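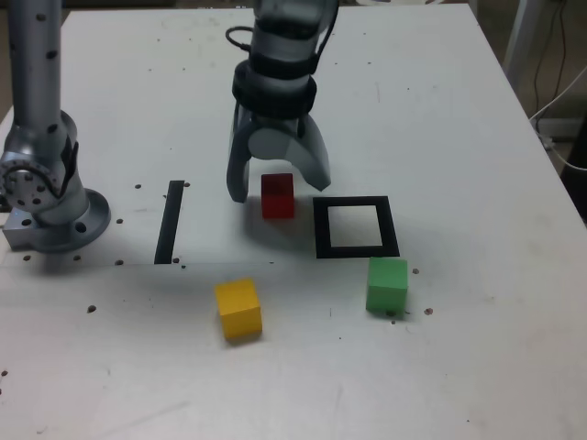

Jaws open over the red cube
Gripper stops off center on every cube since I swapped the finger pads. Re-taught 4 points, same thing. Is it the tool offset or teh base?
Femi Afolabi

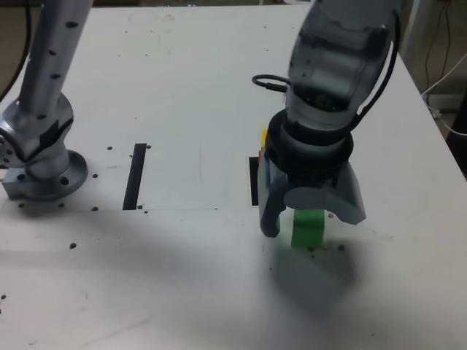 Same gripper at the green block
Tool offset. Redo the TCP after any pad change, then run at 40 percent speed and check again. Dont re-teach points first, you just bury the error.
Treasa Lenihan

Had this in October, was a loose flange bolt. Check those too.
Tuncay Ekinci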